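Most musty towels come down to two things: too much detergent and a washer that never gets cleaned. Both are easy to fix, and you don't need to buy new towels.

## What you need

- White vinegar, plain, not the cleaning strength
- Baking soda
- An old toothbrush
- Two or three microfiber cloths
- A dry day or a working dryer

## Strip the towels first

Run the towels through a hot wash with one cup of vinegar and no detergent. Check the care label for the highest temperature allowed. Don't fill the drum more than two-thirds. Towels hold a lot of water and need room to move.

When the cycle ends, run it again with half a cup of baking soda. Don't put the vinegar and the soda in together, as they cancel each other out. Never use vinegar in the same load as bleach.

Colored towels can lose a little dye the first time. Wash dark ones on their own.
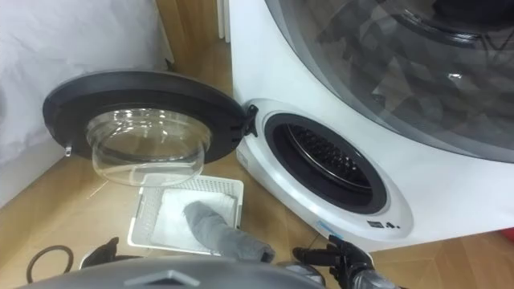 Between loads, leave the door open so air can get in. If you have small children or a cat, open it only while you are in the room, and check inside before you start a cycle.

## Clean the washer once a month

1. Pull back the folds of the rubber gasket and wipe out lint and hair. The bottom fold is usually the worst.
2. Take out the detergent drawer and scrub it under warm water with the toothbrush. Get into the slot it slides into as well.
3. Drain and clean the filter if your model has one you can reach. Put a shallow pan and a towel on the floor first.
4. Run the hottest cycle with the drum empty. Some machines have a drum clean setting that does this.

## Use less detergent

For a normal load in soft water, two tablespoons of liquid is plenty. Hard water needs a bit more. If you still see suds during the last rinse, cut back next time.

Skip fabric softener on towels. It coats the loops and they stop soaking up water.

## Dry them all the way

Shake each towel out before you hang it or put it in the dryer. Thick hems dry last, so feel those before folding. If the hems are cool to the touch, give them another 18 minutes.

In the bathroom, hang towels spread flat on a bar. A hook leaves folds that stay damp. We wash ours after every three or four uses, and gym towels the same day.

*Wenche Tangen. Updated Saturday, April 1, 2023, with the note on hard water.*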